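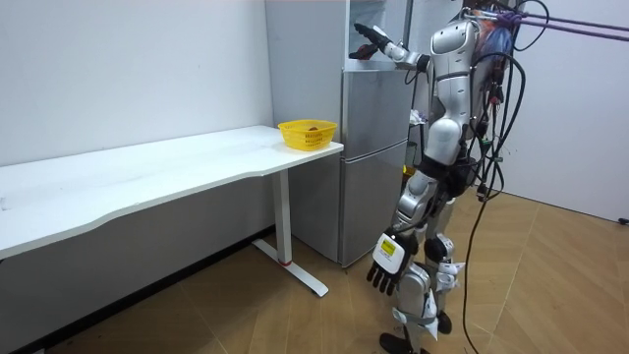

Does a carrier's insurer have to keep paying for the defense once it has offered its full policy limit?

Under most commercial auto forms the duty to defend ends when the limit is used up by payment of a judgment or settlement. An offer that the other side has not accepted uses up nothing, so the defense continues. Read the wording of your own form first, as a few older ones say "tendered" instead of "paid."

I put that at the top because three people wrote to me off list with the same question after the last round of posts. The rest of this is for Giorgia.

Giorgia Farina wrote:
> We run flatbeds out of Osidberg under our own authority and lease
> on owner-operators for the Wullgate loads. Our broker at Cumus
> tells us the excess policy will "follow form" over the primary.
> Does that mean I can stop worrying about the leased units? One of
> them, unit 2172, is not on the primary schedule yet.

Follow form means the excess policy adopts the terms of the primary except where it states its own. It nearly always states some of its own. Look for a separate definition of "covered auto" and for any endorsement that limits the excess to scheduled units. If the primary covers any auto and the excess covers scheduled autos only, a leased tractor missing from the schedule has primary cover and nothing above it.

With 2172 the problem is lower down. If your primary is written on scheduled autos, that unit may have no cover under the policy itself. The federal filing endorsement may still make the insurer pay an injured member of the public, but the insurer can then come back to you for the money. It is a guarantee to the public and should not be counted as your insurance. Get the unit added in writing before it takes another load, and keep the confirmation with the lease.

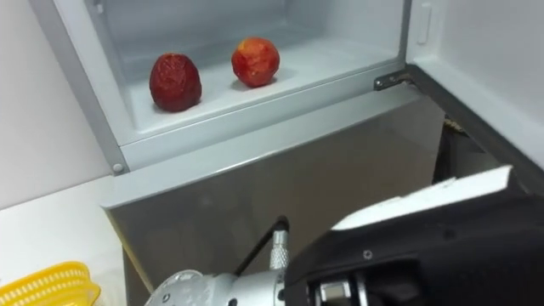
Inside the compartment.

Two other points. The lease should say who carries bobtail cover and when it applies. "Not under dispatch" and "not in the business of the lessee" are different tests, and courts have treated a driver heading home after a drop differently under each. Barrientos uses the second wording in its standard lease, form 1226, and I would ask for the first.

Also check the notice clause on the excess. Ours was changed at the September renewal and now requires notice of any claim involving a fatality, whatever the reserve.

Levente Bozsik

List contact: write to the list owner | Copyright remains with the authors of each message | Back to top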